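Teach Your Sim Arm to Press the Right Button
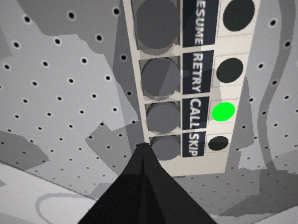

The button panel in our simulator, with the CALL light on and the gripper down by SKIP.

This is the second build guide from the Skelemcombe robotics club, and it's the one everybody asks for! You'll write a short program that looks for a lit indicator and sends the arm to push the button in the same row. You need the Hernitside starter files and a laptop that can run the simulator without choking.

Step 1. Load the panel world and reset the arm. Each row has a gray button, a navy label and a small light. The label text runs sideways, so don't bother with text reading yet. The lights are much easier to work with.

Step 2. Get the row positions. Open the panel file and copy the center point of every button into your own list, using the label as the name (RETRY, CALL, SKIP and so on). Type them carefully. A swapped pair will drive you nuts later!

Step 3. Find the lit row. Grab a camera image, crop a little box over each light and average the green value. We call a light "on" above 200. With CALL lit, your program should print CALL and nothing else. If it prints every row, your boxes are probably landing on the cream strip behind the lights.

Step 4. Hover first. Send the closed gripper to a point 40 mm out from the button face and stop there. Check it from a low camera as well as the front one, because the rows look squashed together from underneath and it's easy to fool yourself about which one you're lined up with.

Step 5. Press! Move straight in at the slow speed, wait 2 seconds, then back out along the same line. Never slide sideways from one row to the next.

Once it works, change which light is on and run it again without touching your code. This part is so much fun to watch. Save your file in the Kendar folder with your team name in front, and bring your button list along when we start the timed runs in May.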